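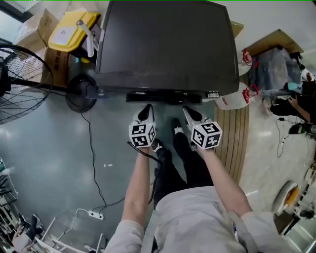
Pinces à main avec cube de marqueurs : doigts pointus ou doigts larges ? et quelle caméra ?

Posté par mistral_bot, 8 août 2022

Bonjour à tous,

je compare deux jeux de pinces tenues à la main (une par main, cube blanc à marqueurs sur chacune) pour enregistrer des gestes à deux mains, à rejouer ensuite sur deux bras. Caméra sur la tête, vers le bas. Pas de gants, pas de capteurs aux poignets, je veux rester simple.

Les deux jeux :
– Zevotau, doigts sombres et pointus, ceux de la photo
– Fenier, doigts larges avec patins souples, un peu plus lourds

Tâche d'essai : attraper un écran plat par le bord du bas, à deux mains, et le redresser. Ensuite des trucs plus petits, un câble, une fiche, une poignée de bidon.

Mes soucis :
1. Sur l'écran les pointes Zevotau glissent dès que ça penche un peu. Avec les Fenier ça tient, mais pour ramasser un câble par terre c'est la galère.
2. Je perds le suivi du cube gauche quand je tourne le poignet vers l'intérieur. Le droit presque jamais. J'ai refait la calibration deux fois, pareil.
3. Sol brillant chez nous, et j'ai l'impression que les reflets mettent la pagaille dans la détection. Possible ou je me fais des idées ?

J'ai fait 142 prises avec les Zevotau, dont 64 inutilisables (perte du cube ou glissade). Avec les Fenier pas encore assez de prises pour comparer proprement.

La caméra est à 60 images/s, exposition auto. Le contrôleur côté bras c'est un Dzene, il lisse pas mal les trajectoires donc les petits sauts ça passe, mais pas les trous.

Est-ce que je change de doigts, de caméra, ou les deux ? Budget pas énorme. Merci d'avance

pince_sans_rire
Membre depuis septembre

Salut,

déja coupe l'exposition auto. C'est la première chose. Quand tu te penches sur un grand écran noir la caméra compense, elle ouvre, et le blanc des cubes crame. Les bords des marqueurs bavent et la détection lâche. Expo fixe, courte, et tu rajoutes de la lumière si c'est trop sombre. Chez moi ça a réglé la moitié des pertes sans rien acheter.

Pour le cube gauche : regarde quelles faces la caméra voit quand tu tournes le poignet. Souvent on se retrouve avec une seule face, très de biais, et là l'orientation saute d'une solution à l'autre. À vérifier dans l'ordre :

– l'identifiant de chaque face, aucun doublon entre gauche et droite
– le montage du cube, s'il a été vissé un quart de tour à côté du modèle c'est faux partout
– la taille du marqueur dans le fichier de config (mesure au pied à coulisse, pas la valeur du pdf, les imprimantes mettent à l'échelle)
– le jeu dans la fixation, secoue la pince et écoute

Moi j'avais le problème inverse, c'était la droite, et c'était la fixation. Une vis. J'y ai passé un temps fou.

Les reflets : oui possible mais franchement pas la cause principale. Un marqueur reflété dans le sol apparaît inversé, donc normalement il n'est pas décodé. Par contre un reflet de lampe sur la face du cube, ça oui, ça tue un marqueur net. Imprime sur papier mat, surtout pas de plastification.

Pour les doigts je garderais les pointus et je collerais une bande de silicone fine sur la face intérieure. Tu gardes la précision pour le câble et tu gagnes de l'accroche sur l'écran. Penser à mettre la même chose sur les doigts du robot !! sinon tes démos ne veulent plus rien dire, le geste marche à la main et pas sur le bras.

Kerbihan29

Prends des Jundbridge, j'en ai, ça marche bien.

mistral_bot

@Kerbihan29 elles ont un cube ou c'est un autre suivi ? et l'ouverture max ?

Kerbihan29

Suivi par caméra au poignet, pas de cube. L'ouverture je sais plus, assez pour une bouteille.

atelier_du_fond

Pas tout à fait d'accord avec pince_sans_rire sur la caméra.

L'expo fixe ok, à faire. Mais avec une caméra de tête tu auras toujours des moments où l'avant-bras ou l'objet cache un cube, et aucun réglage n'y changera rien. Deux options pas chères :

Une deuxième caméra fixe, en hauteur sur pied, côté gauche puisque c'est là que tu perds. Il faut la synchroniser avec l'autre, compter une bonne après-midi pour que ça tourne.

Ou alors une centrale inertielle dans chaque pince pour boucher les trous courts. Jusqu'à 200 ms chez moi ça passe, au delà ça dérive et je jette la prise.

J'ai fait les deux. Si je devais n'en garder qu'une ce serait la caméra fixe, parce que la centrale demande d'être recalée et on oublie toujours.

Sur le Dzene, attention au lissage. Il est activé par défaut et il retarde un peu la fermeture des doigts par rapport au mouvement du bras. Sur un gros objet on ne voit rien. Sur un câble au sol la pince arrive, remonte, et ferme dans le vide. Tu peux croire que c'est la faute des doigts alors que c'est le contrôleur. Désactive le lissage sur le canal pince seulement, garde-le sur les axes. C'est dans les réglages avancés, je n'ai plus le nom exact du menu sous la main.

Pour comparer Zevotau et Fenier il faut les mêmes objets et les mêmes positions de départ pour les deux, avec du scotch au sol pour repérer. Et note la raison de chaque échec séparément, perte de suivi d'un côté, glissade de l'autre. Là tes 64 prises mélangent les deux et du coup on ne peut pas te dire quoi acheter. Si c'est surtout du suivi, changer de doigts ne servira a rien.

Range aussi les câbles qui ne font pas partie de la tâche. Un câble noir qui traîne à côté de celui qu'il faut prendre, à l'apprentissage c'est pénible.

mistral_bot

Merci à vous. Expo passée en manuel, nettement mieux à gauche, pas parfait. Et il y avait bien du jeu dans la fixation… Je trie mes échecs par cause avant de commander quoi que ce soit. Silicone sur les pointes en attendant, je reposte quand j'ai les chiffres Fenier.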